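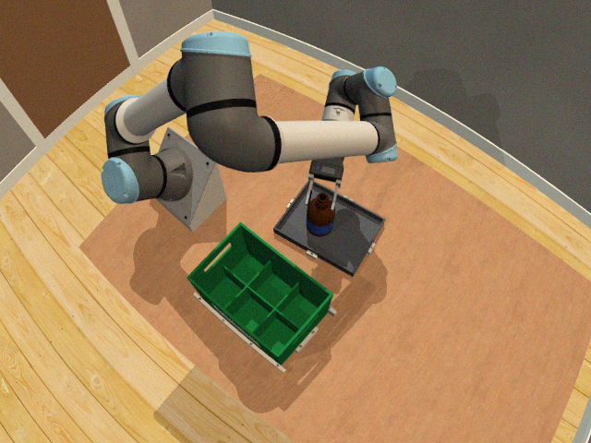
Sunday, October 9, 2022
Turna sim, bottle and crate job. In on my own, Uldis back tomorrow.

Question from the Drimdale people again – can it put the empties away yet. Short answer no. Longer answer below, Darius please read before you ring them.

Job as set: brown bottle, gray tray, green six-hole crate next to it. Pick up, carry, drop in a hole, repeat. Any kid does this at the back of a shop without looking. Left the run going overnight, 876 tries logged, 362 counted as good. Scorer only checks the bottle is upright at the end, so I dont trust the 362 much.

Getting hold of it is the easy bit. One finger each side up near the shoulders, bottle upright. Letting go in the right place is where we lose them. The dividers are thin and the arm clips them on the way down, worst in the far holes. Tried coming in higher, slower, better but then each bottle takes an age. 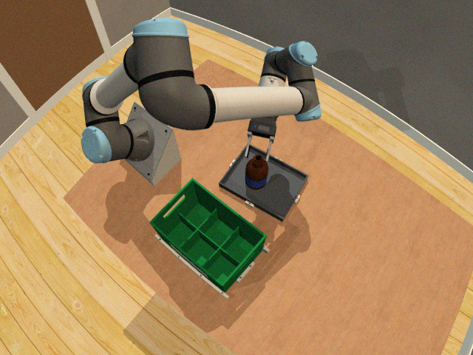
Clearance over the tray rim is set too low for my liking. Raised it twice, Uldis put it back once (see his note). Leave it alone till we've talked please. Brackets on the tray are in the collision model now, they wern't on Friday.

Things a shop would throw at it that we havent touched:
- bottle on its side
- crate already half full
- somebody nudging the crate

The crate is always in the same spot for us, held in its base. At Lastby they just get kicked under the counter.

My view, dishes and laundry are years off, crates maybe sooner if someone else sets the crate down square. Tell Drimdale that, more politely.

To do
- fix scorer, must check which hole
- rerun, 800 tries, clearance as is
- 3 bottle sizes after that
- ask Tamošiūnaitė for the real crate drawings, ours are measured off a catalogue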